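# Two pairs of fingers, one shelf

On Wednesday I held a gripper in my hand for most of the day, and in the evening I could not open a jar of pickles. So if you find mistakes in this post, please blame the thumb.

I wrote in October that I wanted to compare soft fingers and hard fingers properly, with the same objects and the same shelf, and not only from memory. Several people wrote to me to ask when it comes. It took longer than I hoped. First I waited for the new pads, then Heriberto Hinojosa was away, and he is the one who understands our calibration files. Now it is done, at least the first part.

Both tools are hand-held. You squeeze, the fingers close, and a camera on the tool records what the tool sees. Later we use the recordings to teach the arm, so what matters is how the fingers behave in the hand and also how they look to the camera. I knew this in theory. I did not understand how much the second thing matters until I had to watch my own recordings.

## The Medum

The Medum is the one with the rubber pads. The body is smooth light gray plastic and the pads are black, with a fine texture on the inner faces like small diamonds. They stand toward each other in a V. When I close them on something soft they give a little, and I feel through the handle that the object has settled. I cannot explain this feeling better. With hard fingers you get a stop. With the pads you get a stop with a pillow before it.

The lens on it is very wide. It sees the pads and much of the room at the same time, and I liked this immediately, because when I come to the shelf from the side I can still find the shelf in the recording. The price is that straight things become bent. Heriberto says it is no problem, the model for the lens takes care of it. Iida Toivonen says it is no problem for Heriberto, but she is the one who has to draw boxes on the bent things.

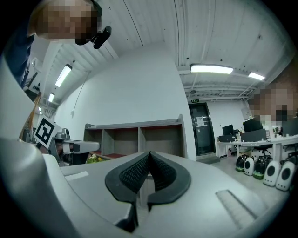
*The Medum pads from behind, pointing at the gray shelf.*

What I notice when I look at recordings like this one is how much of the lower half belongs to the tool itself. The wide gray top of the gripper takes the space where the object should be in the last moment before contact. If I come to the shelf from a high angle, the object goes behind the pads early and I lose it. If I come lower and more flat, I keep it in the gap for longer. After the first hour I changed my wrist position because of this, and then my wrist began to hurt. I changed it back after lunch and accepted worse recordings for some time.

The black pads are also a small problem for dark objects. I have a black rubber door stop which I use in all my tests (it has an ugly shape and it is heavy on one side), and between the pads it simply disappears. You see black and black. My own hand knew that I was holding it, but from the picture alone I would not bet on it.

## The Yang

The Yang has metal fingers. They are silver and thin, and it looks a little like something from a dentist. I admit I did not want to like it. I had one in Gokville, at my old job, and I remember mostly that I dropped things with it.

It is better than I remembered, or I am better. With thin fingers you can go into places where the Medum cannot go. The smaller compartments of our shelf are a good test for this. With the Medum I have to think about the width of the whole body before I enter, and twice I hit the divider so loudly that people turned around. With the Yang I put the fingers in, the body stays outside, and it is finished.

But the metal has no forgiveness. A paper cup I can hold with the pads without thinking. With the metal I must choose the force, and my hand is not so careful after many repeats. I crushed five cups. Iida took the same cups and crushed none, and she told me that I squeeze like a person who is afraid of the cup. She may be right.

There is also the question of slipping. A smooth plastic bottle turned between the metal fingers when I lifted it away from its center. It did not fall, it rotated, slowly, until the cap was pointing at the floor. The pads hold the same bottle in any place I take it. I think one thin layer of silicone on the metal would help, but then of course it is not thin anymore, and I would be building a bad Medum.

## Two tools at one shelf

In the afternoon we tried both tools together, so that one could hold something while the other worked next to it. I was looking forward to this part the most. Our arm setup has two arms and I would like to have recordings where both hands do something useful.

It went slowly. You need to agree who moves first. You need space for the elbows. And the cable is suddenly everywhere — the Yang has one that hangs down along the forearm, and when somebody else's gripper passes under it, you learn quickly to lift your arm. 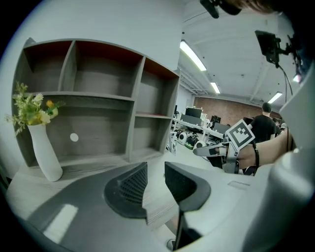 *Black pads in the middle, metal fingers and their marker on the right. Shelf empty.*

The square black-and-white marker on the Yang is for tracking. It wants to be seen, and this decides more about your movements than you expect. If I turn the tool too much, the marker turns away and the position begins to jump. Heriberto showed me the plot afterwards. I could point to each moment when I had reached around the side of the shelf, just from the jumps. He was very polite about it.

For the next round he wants to put the markers at a different angle, and I want a shorter cable. We will probably do both, but not on the same day, or we will not know which one helped. I made this mistake last year with a camera and new lamps and I still do not know the answer.

## What we counted

We made 40 lifts with each tool. I did half and Iida did half, in mixed order so that one tool does not always get the tired hand. The objects were the paper cups, the plastic bottle, the door stop, a sponge and a small cardboard box. An attempt was good if the object left the shelf, stayed in the fingers and was put down on the table without damage.

I will not print the full table, for the reason that 40 is a small number and I have seen what happens with small tables when they travel without their text. In words:

- **Paper cups:** the Medum is clearly better for me. For Iida there is no difference.
- **Bottle:** the Medum. The Yang lifts it but the bottle rotates.
- **Door stop:** both lift it. In the Medum recordings you cannot see it well.
- **Sponge:** both fine. I would remove it from the set, it teaches us nothing.
- **Cardboard box:** the Yang, if the box stands deep in a small compartment. At the front of the shelf I could not choose.

The difference between me and Iida was bigger than the difference between the tools in two of these. I find this a little uncomfortable for a comparison post, but it is what we have. She has used such tools for much longer, and she has a smaller hand which fits the handle of the Yang. For the real collection we want 1,000 lifts, and I would like to have more than two people behind them.

## Small things I wrote in my notebook

The Medum is the more comfortable one for the palm and the worse one for the wrist. With the Yang it is the opposite. I changed tools every half hour in the end, also when the plan did not say so.

The texture on the pads collects dust from cardboard. I cleaned it with a damp cloth and waited for it to dry. I did not measure if the grip changes with dust, but I had the feeling that it does with the bottle.

The ceiling lights make bright reflections on the smooth parts of the tool. On the recordings they move when you move, and a simple detector can take them for an object. Matte tape on the housing is my plan. Heriberto has already ordered the wrong tape one time, so I will buy it myself in Lellunthorpe, in the shop near the station.

Please write the name of the person in the file name. I did not, for the first part of the morning, and then Iida and I had to sit together and guess from the style whose lifts they were. We guessed easily, because of the cups.

## Which one I would take

If I can take only one tool for our shelf, I take the Medum. Most of what we want to lift is soft or smooth, and I trust myself more with the pads. I would ask for pads in a lighter color, and I have written to them about this. If your objects are small and stand deep inside something narrow, take the Yang, and practice on cheap cups first.

A reader asked me in October if it makes sense to put rubber pads on one arm and metal fingers on the other. I answered no at that time. After the afternoon at the shelf I am less sure. Holding with the pads and picking with the metal felt quite natural, when the cable was not in the way. Iida wants to try it with a box that has a lid, and I have promised her a box.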